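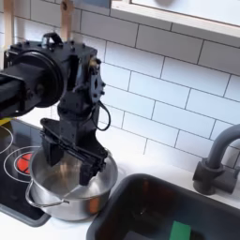 Stainless steel pot is too big for the play kitchen. Do I replace the pot or the kitchen?

Posted in Toys & Playrooms, September 14, 2019

My daughter has a play kitchen with the standard layout: black stovetop on the left with printed burner rings, a bit of counter, dark grey sink on the right. It's a Brokari, bought secondhand, and until this summer it was stocked with plastic pans that weighed about as much as a potato chip. Then in June her grandmother decided plastic was beneath her and gave her a real-looking stainless steel pot with a wire handle.

She loves the pot. The pot does not love the kitchen. It's deep and fairly wide, so it never sits neatly on a burner ring. She leaves it half on the stove and half on the counter, where it rocks on the little edge of the stovetop panel, and the wire handle flops down over the burners. The whole stovetop is now getting fine scratches, and the red-orange burner graphic (the wedge-shaped one that's meant to look hot) is starting to lift on one side. I caught her picking at it with the concentration of a safecracker.

So, questions. Is there a way to stop the scratching without taking the pot away, which would be a diplomatic incident? Can the burner sticker be saved? And is the wire handle something I should worry about? She's three and a half and so far has only pinched herself once, but she told everyone about it for days.

I'd like to avoid buying another kitchen. This one took me 2 evenings and a borrowed rubber mallet to put back together, and I still have a bag of screws that apparently weren't load-bearing.

– halfbakedmom

stavalero_fan

Get the Stavalero kitchen, it's way better. We have it and never had this problem.

(We have only the plastic pans though.)

oldspatula

Keep the pot and keep the kitchen. I've been through most of this with a different brand and a heavier pot.

Start with the bottom of the pot. Turn it over and run a fingertip around the base. The cheap ones often have a slightly raised ring or a burr where the metal was pressed, and that is what's doing the scratching. A few strokes with fine sandpaper, then wash it well. If you'd like to go further, stick clear furniture bumpers on the underside, the flattest ones you can find. Check them now and then, and if one starts to peel, take it off before she discovers it's removable. With a younger child in the house who still eats things, I'd skip the bumpers and stop at the sandpaper.

The rocking is a matter of the stovetop panel sitting a hair higher than the counter. Ours did the same. Some panels are only held in with double-sided tape and can be pressed down flatter once the old tape is scraped out. Yours may be screwed from below, in which case that bag of leftovers might finally get to explain itself. Failing that, cut a round of thin cork, glue it to the counter next to the stove, and announce that it's the place where hot pots go. My son obeyed the cork for a good 2 months, a house record for any rule.

For the burner graphic, don't use superglue. It turns cloudy and you'll look at it forever. Wipe under the lifted bit with a cotton swab and a little rubbing alcohol (try it somewhere hidden first, in case the print comes off), let it dry, then put a tiny amount of craft glue under there with a toothpick and leave a heavy book on it overnight. Once it's flat, a piece of clear shelf liner over the whole stovetop protects everything. Cut it almost to the edge and stop short, so there's no overhang for small fingernails. It goes on with bubbles. Mine still has bubbles. We say it's simmering.

The handle: look at where the wire goes into the pot. If the ends are bent in snugly, fine. If there's a sharp tip sticking out, either nip it and file it smooth or take the wire off altogether. Ours came off and was mourned briefly.

halfbakedmom

Thank you, this is very useful. There was a burr on the base and I sanded it down last night at the kitchen table like a tiny blacksmith. The sticker is under a cookbook as I type. I've decided against the bumpers – she'd have them off and up her nose by lunch.

No cork in the house, so I used a felt coaster. She moved it into the sink. The pot is back to being half on the stove.

nuts_and_nonsense

If you do end up shopping, measure the burner rings before you buy any more pans. I ordered a Juvach set with 20 pieces and the only one that fit on the stove was the lid.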